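I've been asked to put together next year's equipment budget, and the biggest line on it is a pair of robot arms to set and clear meal trays. I didn't put it there. The first quote came from Omamier in December and it has been following me around ever since.

My trouble is with how these things get priced. You get a figure for the arm, in large friendly type, and then you go looking for the rest. Omamier wants $3,977 a year for support on top of the purchase, and that covers 2 visits. Finger pads are a consumable. So, apparently, is the cable sleeve.
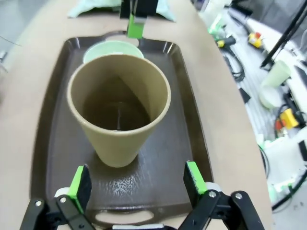 Grippers deserve their own line in the budget. The Peñalver quote folds them into "end-of-arm accessories" with a single total, and when I asked for it to be broken out I got a brochure back. Dotumine at least sent a parts list. It ran to 122 items, and I read the lot over two nights with a cup of tea and a bad attitude. There are 7 on it I still can't get anyone to explain.

Then there's labour. The pitch is always that the arms free people up, and maybe they do, eventually. I've pencilled in one full-time person to stand with them for the whole first year – none of the suppliers suggested that, and none of them argued when I told them. 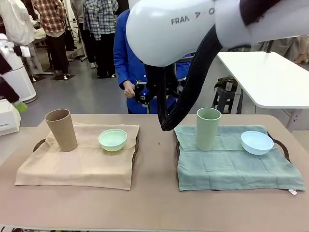 Hacer Yurt, who ran the numbers for our Judthorpe site, reckons I'm being too gloomy. Her view is that you buy one arm, accept that the first year is tuition, and decide on the second once you know what breaks. I don't mind that as a plan. I'd mind it less if the discount didn't vanish the moment you order one instead of two.

So the draft I'm sending up has one arm, spare pads, the full support contract and a wage. It looks dearer per tray than anything in the brochures, and I expect to be asked about that. I've kept the old trolleys in the maintenance budget as well.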